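Shop floor and household: where tidying stands

Chore automation, monthly notes – November

Fixed-cell work continues to go well and needs little comment. Mallance has had its carton line running on the same program since spring, and the only changes have been to suction cups. The parts arrive in one orientation, the lighting is constant, and a missed pick goes down a reject chute. Readers who ask why the same arm can't clear up a living room should start with that list and strike out every item.

Tidying is a harder problem than folding or dishwashing in one respect: the set of objects is open. Konside published its internal pick log last month, covering 251 attempts on household clutter with a two-finger tool. Of these, 114 ended with the object in the correct bin on the first try. Rigid plastic did best. Thin bags did worst, mostly through double grasps, where the fingers closed on the bag and on the cloth beneath it. The log doesn't separate bad grasps from bad sorting decisions, and we would like to see that done before drawing much from the total.

Three problems come up in nearly every report we receive:

Soft support. A blanket over a bed or sofa gives under fingertip pressure, so the height measured before contact is wrong at contact. Zuccaro handles this with a slow final approach and a force threshold. It works, at a cost in cycle time.

Printed backgrounds. Large cartoon prints confuse segmentation, particularly when the object to be picked is itself a cartoon figure in similar colors. Depth data helps with a chunky toy and does little for a flat packet.

Mixed handling rules. Bread in a clear bag, a crocheted doll and a battery charger can share one blanket. Each wants a different grip force and a different destination. Cludent keeps a lookup table for this, which has to be extended by hand for every home.

A plastic pig between the fingertips is among the easier picks in such a spread. The bread would be a better test. 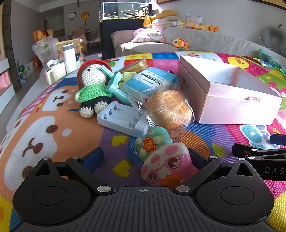 Next issue

Grip force on bagged food, with test notes from Zuccaro. Readers with pick logs of their own can send them in any plain format – please include the failures.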